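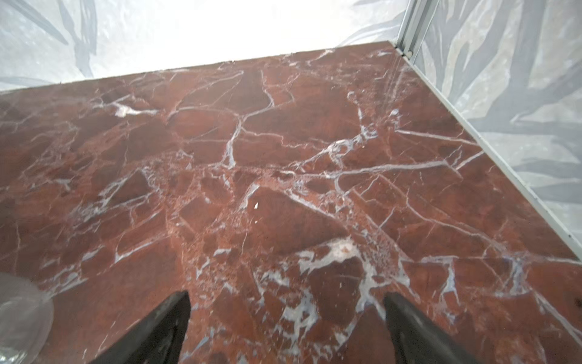
Lireo
Member, Family History board

Two grave numbers for the same burial, which one do I believe?
Posted 20/01/2018

Hi all, hoping someone can put me out of my misery. I've been looking for my great grandmother's grave in the old cemetery at Nistanwood for longer than I care to admit. There's a family bible with her death in it, aged 60, and tucked in the back is a receipt for the burial which says grave 1191. Lovely, I thought, job done. So I wrote to the council and paid for a search of the register, and the reply gave me the right name, right age, right date... and grave 2851.

I went up there in September with both numbers and came home with wet feet. The little iron markers only survive in one corner and there's no headstone with her name on that I could find. My aunt always said there was a kerb and no stone but she's muddled it with another funeral before now. Has anyone else had two numbers for one person? Could she have been moved? I don't want to put flowers on a stranger (though I suppose the stranger wouldn't mind!).

Arellano
Regular

I very much doubt she was moved. It did happen but there would normally be paperwork, and the register entry would usually have something scribbled beside it. What I'd look at first is whether one of your numbers is a grave number at all. The registers I've used give every burial its own running number down the left side, and then the plot is in a separate column further over, sometimes with a section letter in front. If whoever did your search copied the wrong column, you'd get exactly this sort of mess. I had it with my grandad's brother and spent a whole afternoon in the wrong section.

Ask the council for a scan or photo of the actual page, don't settle for a typed reply. Then look at the lines above and below. If the number goes up by one each time, it's the burial number. Also ask who bought the plot, as there may be a separate book for that, and it might tell you who else is in with her. Mine turned out to be sharing with two children none of us had heard of.

Take the receipt with you if you go in person. Check the back of it too.
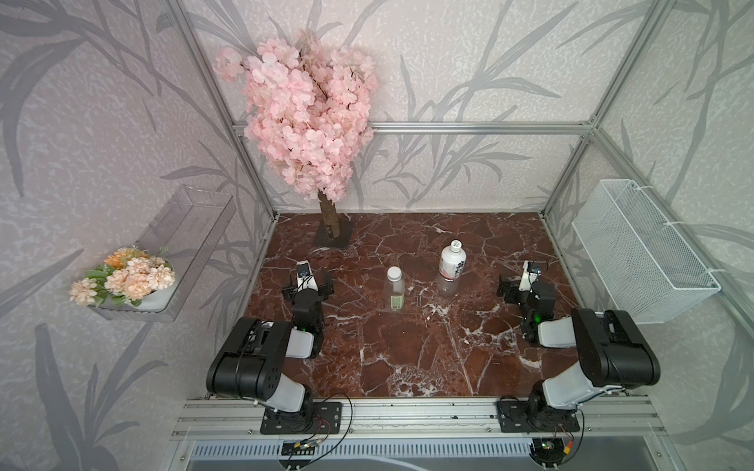 Artificial cherry blossom tree on a marble tabletop

Clisari
New member

following this as I've got the same problem but different cemetery, mine is 2086 on everything and there still isn't anything there lol. have you tried the local paper for the funeral report? they sometimes say which side of the chapel

Lireo
Member, Family History board

Thank you both! Arellano, I dug the receipt out again and there's a faint letter before the 1191 that I'd always taken for a smudge. Might be a C, might be a G. I've emailed to ask for a scan of the page and will come back when I hear. Clisari, hadn't thought of the paper, I'll have a look at the library next time I'm in town.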